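보도자료

두르코눔, 고켈 시험동 서그던 작업 셀 접촉 사고 조사 결과 및 시정 조치 발표

위치 인식 상실 상태에서 하강 동작 지속 확인… 인명 피해 없음
제어 소프트웨어 지미네의 정지 조건 변경, 해당 셀은 검증 완료 시까지 자동 운전 중단

배포일: 2021년 9월 19일 일요일
배포 즉시 보도 가능

두르코눔(Durkonum)은 지난 8월 고켈(Gokel) 시험동의 양팔 로봇 작업 셀 서그던(Sugden)에서 발생한 접촉 사고에 대한 내부 조사를 마치고, 그 결과와 시정 조치를 공개한다. 사고는 로봇 팔이 트레이 쪽으로 하강하던 중 그리퍼 손가락이 트레이 가장자리에 닿으면서 발생하였다. 팔은 관절 토크 한계에 도달한 뒤 보호 정지하였다. 당시 작업 구역 안에는 사람이 없었으며 부상자도 없었다. 트레이 한 점의 가장자리가 손상되었고 그리퍼 손가락의 정렬이 어긋나 교체가 이루어졌다.

조사 결과 직접 원인은 제어 소프트웨어 지미네(Zimine)의 위치 추정 처리 방식에 있는 것으로 확인되었다. 지미네는 손목 카메라에서 기준 마커를 더 이상 인식하지 못하는 경우에도 마지막으로 계산한 목표 위치를 유효한 값으로 유지하였고, 이에 따라 팔은 하강을 계속하였다. 인식 상실 사실은 로그에 기록되었으나 운전자 화면에는 경고로 표시되지 않았다.

두르코눔은 이번 사안을 단순 부품 고장으로 분류하지 않았다. 카메라와 팔, 그리퍼는 모두 제조 사양 범위 안에서 동작하고 있었으며, 보호 정지 기능도 설계된 대로 작동하였다. 그러나 보호 정지는 접촉이 일어난 뒤에 개입하는 장치이고, 접촉 이전 단계에서 동작을 멈추게 할 조건이 충분히 마련되어 있지 않았다는 것이 조사팀의 판단이다.

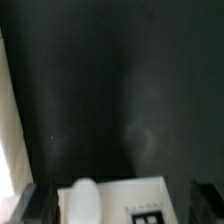 사고 경위

서그던은 두 대의 로봇 팔이 하나의 작업대를 공유하며 트레이와 상자 사이에서 소형 물품을 옮기는 작업 셀이다. 작업물의 위치는 트레이와 상자에 부착된 기준 마커를 통해 파악한다. 작업대를 바라보는 고정 카메라가 전체 배치를 먼저 읽고, 팔이 목표물에 접근하면 손목 카메라가 위치 정보를 이어받아 보정한다.

사고 당일 서그던은 통상적인 반복 시험을 수행하고 있었다. 운전자는 안전 울타리 바깥의 조작반에서 시험을 감독하였다. 접근 단계까지의 위치 보정은 정상 범위에 있었으나, 고정 카메라에서 손목 카메라로 기준이 전환된 직후 마커 인식이 끊어졌다. 지미네는 이 상태를 일시적인 인식 누락으로 처리하고 이전 추정값을 계속 사용하였다.

이전 추정값에는 트레이가 미세하게 밀려난 변위가 반영되어 있지 않았다. 그 결과 그리퍼가 트레이 사이의 빈 공간으로 진입하지 못하고 가장자리에 닿았다. 운전자는 보호 정지를 확인한 뒤 비상 정지 버튼을 눌러 두 팔의 구동 전원을 모두 차단하고 시험 책임자에게 보고하였다. 셀의 전원 재투입은 현장 보존과 로그 백업이 끝난 뒤에 이루어졌다.

트레이가 밀려난 시점은 특정되지 않았다. 직전 작업에서 물품을 내려놓을 때 변위가 생겼을 가능성이 가장 높으나, 작업 시작 전 수동 배치 과정에서 발생하였을 가능성도 배제되지 않는다. 조사 보고서에는 두 가지 가능성이 모두 기재되었다.

기록 분석 결과

조사팀은 동일한 소프트웨어 판으로 수행된 하강 동작 175회의 기록을 다시 검토하였다. 이 가운데 71회에서 손목 카메라의 마커 인식이 하강 도중 한 차례 이상 끊어진 것으로 나타났다. 대부분은 팔이 목표 높이에 도달하기 전에 인식이 회복되었거나, 추정값과 실제 위치의 차이가 작아 접촉 없이 동작이 끝났다. 의도하지 않은 접촉이 확인된 것은 이번 사고를 포함하여 2회이다.

앞서 발생한 접촉은 보호 정지 한계에 미치지 않는 약한 접촉이었으며, 당시에는 이상으로 보고되지 않았다. 두르코눔은 이 접촉이 제때 식별되었다면 후속 사고를 예방할 수 있었을 것으로 보고, 보고 기준이 미흡하였음을 인정한다.

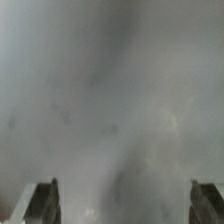 인식 상실의 판정 기준은 이번 조사에서 가장 오래 논의된 항목이다. 기존 지미네는 영상이 정상적으로 수신되는지 여부만을 확인하였고, 수신된 영상에 위치 계산에 쓸 수 있는 정보가 있는지는 별도로 평가하지 않았다. 손목 카메라가 표면에 가까워지거나 초점 범위를 벗어나면 영상 신호 자체는 이어지더라도 마커를 읽을 수 없는 경우가 생긴다. 화면 대부분이 흐릿한 회색 표면으로 채워지고 뚜렷하게 구분되는 물체가 양쪽 그리퍼 손가락뿐인 영상이 여기에 해당한다. 표면의 어두운 반점이나 희끄무레한 얼룩은 윤곽이 분명하지 않아 위치 기준으로 삼을 수 없다. 개정된 소프트웨어는 이와 같은 영상을 유효하지 않은 입력으로 분류한다.

조사팀은 조명 조건의 영향도 함께 검토하였다. 한쪽에서 강한 빛이 들어오는 경우 밝은 부분의 세부가 사라지고 어두운 부분과의 차이가 커져 인식률이 떨어지는 경향이 확인되었다. 다만 조명만으로 사고를 설명할 수는 없었으며, 조명 개선은 보조 조치로 분류되었다.

시정 조치

두르코눔은 다음과 같은 조치를 시행하였거나 시행 중이다.

첫째, 손목 카메라의 영상이 유효성 기준을 충족하지 못하면 하강 동작을 즉시 중단하고 팔을 직전의 안전 높이로 되돌린다. 안전 높이로 복귀한 뒤에도 인식이 회복되지 않으면 운전자의 확인 없이는 동작을 재개할 수 없다.

둘째, 마지막 추정값을 유지할 수 있는 시간을 제한한다. 제한 시간을 넘긴 추정값은 자동으로 폐기되며, 고정 카메라의 측정값과 다시 대조하기 전에는 하강 명령에 사용할 수 없다.

셋째, 인식 상실 기록을 운전자 화면에 실시간으로 표시한다. 로그에만 남던 항목은 경고로 격상되며, 같은 시험 안에서 경고가 반복되면 시험 전체가 중지된다.

넷째, 보호 정지에 이르지 않은 약한 접촉도 이상 사례로 보고하도록 운영 절차를 개정한다. 개정 절차는 고켈 시험동의 모든 운전자에게 배포되었으며, 교육을 이수하지 않은 인원은 자동 운전을 승인할 수 없다.

다섯째, 트레이와 상자의 고정 방식을 재검토한다. 현재 작업대 위에 놓아 사용하는 트레이에 위치 결정용 고정구를 추가하는 방안을 시험하고 있으며, 그리퍼의 진입 경로와 간섭하지 않는지를 함께 확인하고 있다.
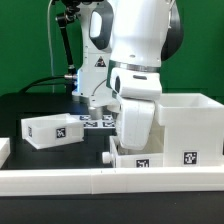
고정구의 최종 형상은 아직 확정되지 않았다. 트레이를 단단히 고정하면 변위는 줄어들지만, 접촉이 발생하였을 때 트레이가 밀려나며 힘을 흡수하던 효과도 함께 사라진다. 두르코눔은 일정한 힘 이상에서 이탈하는 구조와 완전 고정 구조를 비교하고 있으며, 그리퍼 손가락에 가해지는 하중을 기준으로 적용 여부를 결정할 예정이다.

두 팔의 상호 간섭에 대해서도 추가 점검이 진행된다. 이번 사고에서 두 번째 팔은 대기 상태에 있었고 사고에 관여하지 않았다. 그러나 한쪽 팔이 안전 높이로 복귀하는 경로가 다른 팔의 작업 범위와 겹칠 수 있으므로, 새로 도입한 복귀 동작이 또 다른 위험을 만들지 않는지 확인할 필요가 있다. 점검이 끝날 때까지 복귀 동작 중에는 상대 팔의 구동이 잠긴다.

경영진 입장

네르미나 믈라데노비치(Nermina Mladenović) 두르코눔 안전기술 책임자는 “부상자가 없었다는 사실이 이번 사고의 의미를 줄이지는 않는다”며 “로봇이 자신의 위치 정보를 신뢰할 수 없는 상태에서 움직임을 계속하였고, 운전자는 그 사실을 알 수 없었다. 이는 설계 단계에서 걸러졌어야 할 문제”라고 밝혔다.

믈라데노비치 책임자는 이어 “앞선 접촉을 이상으로 분류하지 않은 책임은 운전자 개인에게 있지 않으며, 보고 기준을 정한 회사에 있다”고 강조하고 “개정된 기준으로 과거 기록을 다시 확인하는 작업을 계속하겠다”고 말하였다.

운영 현황 및 향후 일정

서그던의 자동 운전은 사고 직후 중단되었으며 현재까지 재개되지 않았다. 작업 셀에서는 저속 조건의 검증 동작만 허용되고, 검증 중에는 운전자가 조작반에서 정지 장치를 직접 쥐고 대기한다. 물품 이송 시험과 성능 측정은 모두 보류된 상태이다.

자동 운전 재개 여부는 개정 소프트웨어의 반복 검증, 고정구 시험, 양팔 간섭 점검의 결과를 종합하여 결정한다. 두르코눔은 재개 일정을 미리 정하지 않았으며, 검증 항목 가운데 하나라도 기준에 미달하면 해당 항목의 원인 조사를 다시 실시한다.

지미네의 동일 판을 사용하는 다른 시험 셀에는 우선 조치로 하강 속도 제한과 추정값 유지 시간 제한이 적용되었다. 외부에 공급된 설비에는 해당 판이 탑재되어 있지 않아 고객사의 별도 조치는 필요하지 않다. 이와 관련하여 설비 운영 중 의도하지 않은 접촉이나 원인이 불분명한 정지를 경험한 고객사는 담당 기술지원 부서를 통해 로그 분석을 요청할 수 있다.

두르코눔은 반복 검증이 완료되면 검증 조건과 결과를 담은 후속 보고서를 공개할 계획이다. 보고서에는 영상 유효성 판정의 기준값과 오판정 사례가 함께 수록된다.

두르코눔 소개

두르코눔은 소형 물품의 취급과 이송을 위한 로봇 작업 셀 및 제어 소프트웨어를 개발하는 기업이다. 고켈 시험동에서 양팔 로봇 작업 셀 서그던과 제어 소프트웨어 지미네의 개발 및 안전 검증을 수행하고 있다.

문의: 두르코눔 홍보실
기술 관련 문의: 두르코눔 안전기술부 (고켈 시험동)

끝.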